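Sistomen (software)

Sistomen is a motion planning package for small robot arms, written by Tahmineh Parsa and now maintained by Lowri Edwards at Hidgate. It takes a joint model, a goal pose and a list of things not to hit, and returns a path. Its manual describes the results as "usually what you meant."

History

Parsa began the project as a replacement for Somogyi, an older planner that treated every link as a solid cylinder. This made collision checks quick and left many arms officially unable to move, as they were found to be in collision with themselves at rest. Sistomen kept the Somogyi file format, including a misspelled field name that too many scripts had come to rely on.

Planning

The planner grows two search trees, one from the start pose and one from the goal, and gives up after 2000 samples unless told otherwise. Paths are then smoothed, a step that removes most of the scenic detours. Version 2 added mesh-based collision checking, so open links are no longer filled in - a change of special interest to owners of printed arms.

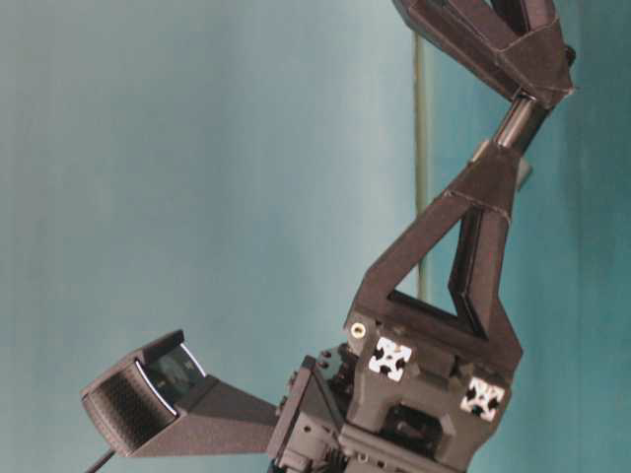

A 3D-printed arm with an open triangular link and a webcam-style sensor unit on a bracket.

Perception

Depth data comes in through a separate module, Zeltitov, which turns it into a coarse obstacle map. The map is capped at 3000 cells. Parts of the arm itself are masked out using the joint model, provided the model includes them. Cables are not modeled, and the manual devotes a full page to regretting this.

Reception

Users have praised the speed of the planner and complained about its error messages, of which there are 200, most reading "no path."

See also
Somogyi (planner)
Zeltitov
Inverse kinematics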